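Barbridge Slatted Bench, Model 2806

If you've ever tried to work on a desktop computer at the kitchen table, you'll know why we're so fond of this one! The Barbridge has a slatted aluminum top with plenty of room to lay a tower on its side, take the panel off and get at the board — and still have space beside it for the parts that come out.

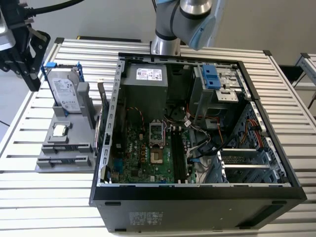
Small parts do love to wander, so we also carry the Macedo parts holder, 3D-printed in gray, with an upright place for a hard drive in its caddy, a square recess for the processor and two long slotted ridges for memory. It's a friendly little thing to have at your elbow.

Bench top: 72 inches long
Item no. 2692
Ships from Vokulholm in 13 days
Parts holder sold separately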